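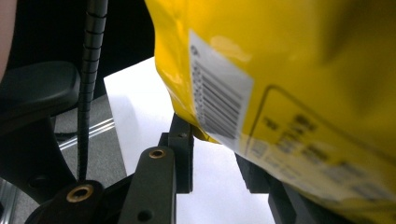

A yellow bag with a barcode label.

What Is a Truce? How Countries Stop Fighting

News reports about wars often use the words truce, ceasefire, armistice and peace treaty. Adults sometimes use them as if they all meant the same thing. They do not. Each word describes a different step, and a war can get stuck between one step and the next for many years.

By Kumiko Maruyama
5 Jun 2020

Words to know

Truce: a short stop in fighting, often in one place only.
Ceasefire: an order to stop shooting. It can cover one town or a whole country.
Armistice: a written agreement between armies to stop fighting everywhere.
Peace treaty: a written agreement between governments that ends a war in law.
Demilitarized zone: a strip of land where armies agree to keep no soldiers and no heavy weapons.

The truce

A truce is the smallest step. Two commanders may agree to stop for a few hours so that injured people can be carried away, or so that trucks can bring food into a town. A truce may be spoken and not written down. When the time runs out, either side is allowed to start fighting again.

For hundreds of years, a white flag has been used to ask for a truce. Under the laws of war, a person who carries a white flag to talk to the other side must not be attacked. Using the flag as a trick is against the law.

The ceasefire

A ceasefire usually lasts longer than a truce. It has a start time, given to the minute, so that every soldier can be told. The order travels down from the top commander to the smallest group. This takes time, and it is one reason a ceasefire signed in the morning may not begin until late at night.

A ceasefire does not settle the argument. It does not say who owns the land or who has to leave. It only stops the shooting so that people can talk.

The armistice

An armistice is a longer document. It is normally signed by military officers. It includes a map, and on the map is a line showing where each army has to stay. The text also says what happens to prisoners and who will check that both sides follow the rules.

The fighting in World War I stopped with an armistice on November 11, 1918. The peace treaty with Germany was signed more than seven months later. During those months the guns were quiet, but in law the war was not over.

The Korean War is another case. An armistice was signed in July 1953. It created a demilitarized zone across the Korean Peninsula, four kilometers wide. No peace treaty followed. The armistice is still in use today.

The peace treaty

A peace treaty is made by governments. It answers the large questions. Where is the border? Who pays for the damage? Can families who left go home? Will the two countries send ambassadors to each other?

Signing is not always the end of the work. In many countries, the parliament or congress has to vote on the treaty before it counts. This vote is called ratification. If the vote fails, the signature alone is not enough.

A practice case: Tetville and Trevadmont

Suppose two neighbors, Tetville and Trevadmont, are fighting over the Fonseca River. Both want to use its water for farms. The steps might go like this.

Step 1. A flood hits the river towns. The two sides agree to a truce of 16 hours so that boats can reach people on rooftops.

Step 2. The truce holds. A third country offers a hotel where the two sides can meet. They sign a ceasefire that will last 20 days. A third country that helps in this way is called a mediator.

Step 3. Before the 20 days are over, officers from both armies sign an armistice. It has 11 pages and a map. Each army moves back from the river. The land between them becomes a demilitarized zone, and 600 observers from other countries arrive to watch it.

Step 4. In August of the next year, the governments sign a peace treaty. It says how much water each side can take in wet years and in dry years.

The case could also have stopped at step 3. The farms would have water and the soldiers would be away from the river, but there would be no agreed border.

Who checks?

Observers are people sent to watch a ceasefire line. Some are sent by the United Nations. Observers write down what they see and hear, such as a shot, a new trench or a truck in the wrong place. They send reports to both sides. Many observers carry no weapons.

When one side breaks the rules, it is called a violation. A small violation, such as a single shot, does not always end a ceasefire. Often the two sides hold a meeting and each explains what happened. Many violations close together are a sign that the ceasefire is failing.

Questions readers send in

Can a truce happen between people who do not trust each other?
Yes. Most do. This is why agreements include maps, times and observers.

Is a war over when one side surrenders?
The fighting may be over. A surrender means that one side agrees to stop and accept the other side's terms. A treaty may still be needed afterward.

Why do some treaties have copies in several languages?
Each country wants to read the agreement in its own language. The treaty normally says which copies are official.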